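Can a robot do my chores yet?
Questions readers send us, answered by Sosina Wolde for the Bradbridge home page. Updated in December.

Is anything really working?
Two arms and a marble-patterned tabletop are the usual setup now. Small jobs, short reach.
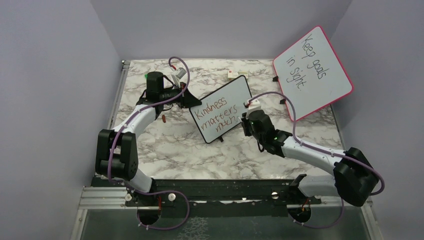
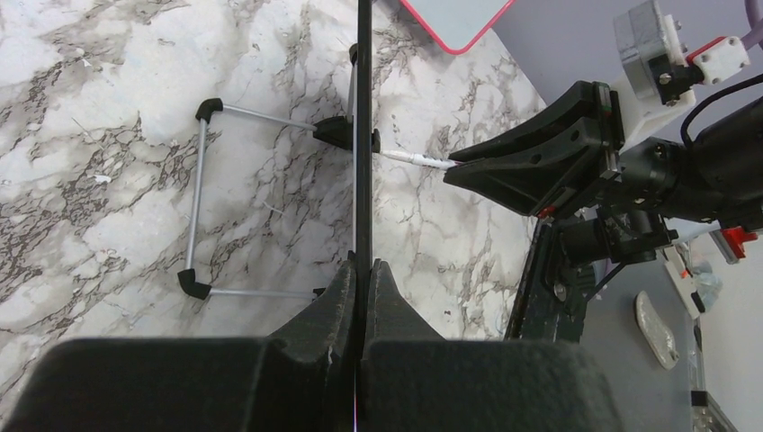 Reading time: 2 minutes (200 words)

So it can write on a whiteboard. Will it write my shopping list?
Holding a board with one gripper and a marker near it with the other is a fair test of two hands. A list is another matter — you still have to know you're low on eggs.

What about dishes and laundry?
I'd wait. Ask any seller how many tries went wrong before the good one. Pronitix told me 8 and then stopped answering.

Are shops further along?
A little. Ayantu Dinsa runs the packing floor at Follilley and says fixed machines earn their keep there. Arms that are meant to do a bit of everything don't, so far.

Should I put down a deposit?
No. Keep your money until one has cleared a real kitchen table, yours if possible, with the salesman out of the room.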